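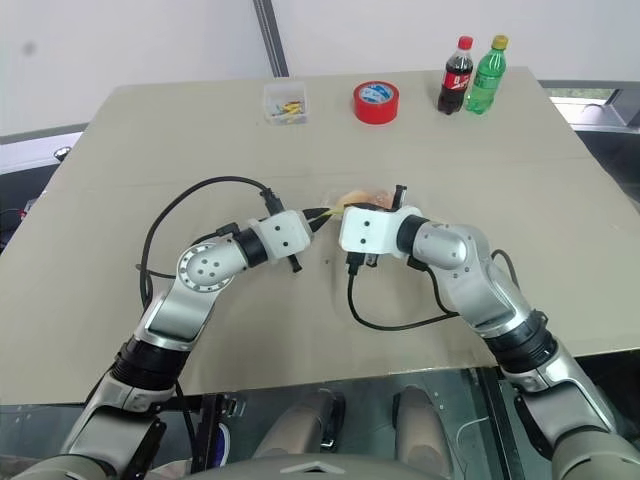 Tape, two bottles and the small clear box, lined up along the far edge of the board.

Does a tidy worktop really save you time?

I have read a great deal of advice about clearing the bench, and most of it seems to be written by people with a box to sell. So I tried the usual tips for myself through July, on a big beige board of the sort you can lay over any old table. A few held up. Others I wouldn't bother with.

Push everything to the back edge

This one I'll allow. A single row along the far side leaves the middle for the job in hand, and you can see what you've got. It only works with one row. Start a second in front of it and you'll be reaching over things and knocking them flying by teatime.

Clear boxes for small bits

Fine, up to a point. A little see-through box is good for pens, sticks and other short colourful odds and ends, and you needn't write a label. What I don't accept is that you need a matching set. The Kulus range comes in 2 sizes and the larger one is so deep that short things vanish to the bottom and have to be tipped out. Use a small box, or a clean food tub.

Tape: flat or standing?

The Clikerora tips page swears by standing rolls on their rim "for easy grabbing". They roll. Lay the tape flat on its side and it stays where you left it. Fold the loose end under by a finger's width while you're there. I've also seen it said that tape keeps better in the fridge, and I can't say I noticed any difference.

Drinks on the bench

Every list says never. I don't know anyone who keeps to it. Caps screwed on tight, bottles together in a back corner, and nothing electrical next to them. Put the taller one where your sleeve won't catch it. Open cups and mugs are another matter and I would keep those off altogether.

A board on top of the table

Worth having if your table is scratched or you share it with dinner. A plain matt surface doesn't throw light back at you, and a pale one shows up dropped screws. Check that it doesn't rock before you trust it with a knife. The Pernix non-slip mat did nothing for mine that a damp cloth underneath didn't do, though take the cloth out afterwards or you'll mark the table.

The "five-minute reset"

Mine has never taken five minutes. If there's glue drying, leave it alone and tidy tomorrow.

Filed under: Workshop, Tip no. 346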